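산수유 보러 갔다가 동네 뒷산에 빠진 이야기

2024년 3월 23일

올해 봄은 정말 갑자기 왔어요! 지난주까지만 해도 패딩을 입고 나갔는데 오늘 아침엔 얇은 바람막이 하나로도 등에 땀이 나더라고요. 그래서 미루고 미루던 산수유 구경을 드디어 다녀왔습니다. 멀리 간 건 아니고요, 집에서 버스로 11분 걸리는 뒷산이에요. 이 동네에 산 지 꽤 됐는데 산수유가 이렇게 많은 줄은 올해 처음 알았어요.

산수유 학명이 Cornus officinalis인데요, 저는 이 Cornus라는 이름을 참 좋아합니다. 층층나무도 산딸나무도 다 Cornus 집안이에요. 산딸나무는 초여름에 하얗게 피고 층층나무는 가지가 층층이 뻗어서 멀리서도 알아볼 수 있는데, 그 집안에서 제일 먼저 봄을 여는 게 산수유라니 괜히 대견하지 않나요? (저만 그런가요 ㅎㅎ)

산 초입에서는 꽃이 아직 반쯤 오므린 상태였어요. 그런데 약수터를 지나 남쪽 사면으로 돌아서자마자 길 양쪽이 온통 노랗더라고요! 가까이 들여다보면 꽃 하나하나는 정말 작아요. 가느다란 꽃자루 끝에 노란 별 같은 게 우산살처럼 모여 달려 있고, 나무껍질은 너덜너덜 벗겨져 있고요. 생강나무랑 헷갈린다는 분이 많은데 저는 늘 껍질부터 봅니다. 생강나무는 껍질이 매끈한 편이고 꽃자루가 아주 짧아서 꽃이 가지에 바짝 붙어 있어요. 산수유는 꽃자루가 길어서 바람이 불면 한들한들 흔들립니다. 가지 끝을 살짝 비벼서 생강 냄새가 나면 생강나무인데, 꺾지는 말아 주세요.

오늘 걸음 수를 보니 약수터에서 정상까지가 2,144걸음이었어요. 생각보다 짧죠? 그런데 꽃 보느라 계속 멈춰서 두 시간 가까이 걸렸습니다. 중간에 박새 소리도 한참 들었고, 양지바른 무덤가에는 할미꽃도 올라와 있었어요. 솜털이 보송보송한 게 어찌나 예쁘던지 쪼그리고 앉아서 한참 봤네요. 제비꽃은 아직이고, 진달래는 꽃눈이 통통하게 부풀었으니 다음 주면 몇 송이 필 것 같아요. 그럼 또 가야죠!

신발은 작년에 산 Varness 경등산화를 신었는데 진흙길에서 좀 미끄러웠어요. 북쪽 비탈은 얼었던 땅이 녹아서 질척질척하니까 가실 분들은 밑창 깊은 걸로 신으세요. 내려올 때는 계단 길이 편하긴 한데, 저는 무릎이 조금 시큰해서 옆의 흙길로 돌아왔습니다. 그 길에 올괴불나무가 두 그루 있거든요. 꽃이 어찌나 작은지 모르고 지나치기 딱 좋은데, 수술 끝이 발레 슈즈처럼 빨갛게 달려 있어서 한번 눈에 들어오면 매년 찾게 돼요. 오늘은 한 그루만 피어 있었습니다.

내려와서는 버스 정류장 앞 Kirui에 들러 쑥인절미를 샀어요. 쑥 철이 시작됐다고 진열대 앞줄이 전부 초록색이더라고요. 한 팩만 사려다가 결국 두 팩을 들고 왔습니다. 콩고물이 고소해서 버스 안에서 하나 집어 먹고 싶은 걸 꾹 참았어요.

집에 와서는 작년 꽃 수첩을 꺼내 봤어요. 작년에는 산수유 옆에 "거의 끝물, 너무 늦게 옴"이라고 적어 놓았더라고요. 올해 칸에는 "남쪽 사면 만개, 북쪽은 꽃봉오리"라고 큼직하게 썼습니다. 이런 기록이 해마다 쌓이는 게 참 재미있어요. 꽃 수첩은 아무 공책이나 괜찮은데, 날짜와 장소랑 핀 정도만 적어도 이듬해에 큰 도움이 됩니다. 저는 여기에 그날 날씨와 먹은 것도 적어요 (올해는 당연히 쑥인절미!). 다음 글에서는 진달래 소식을 들고 올게요. 동네에서 벌써 핀 꽃을 보신 분은 댓글로 꼭 알려 주세요, 어디든 궁금합니다!
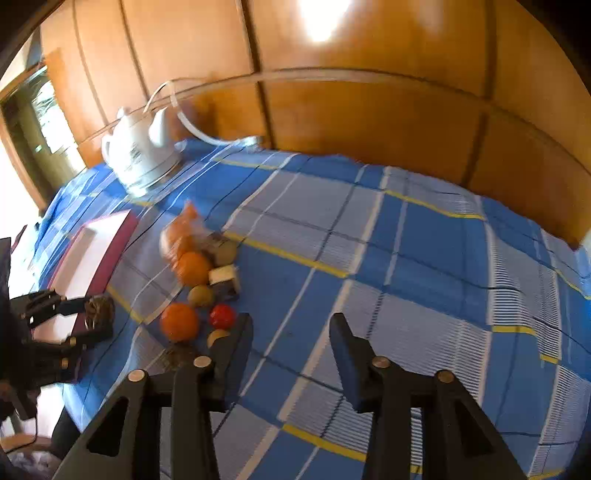

Ploltus
저희 동네 산수유는 벌써 색이 바래기 시작했어요. 생강나무랑 매년 헷갈렸는데 내일은 껍질부터 봐야겠네요. 그런데 올괴불나무는 계단 길 어느 쪽으로 빠져야 볼 수 있나요? 작년에 찾으러 갔다가 못 보고 그냥 내려왔거든요.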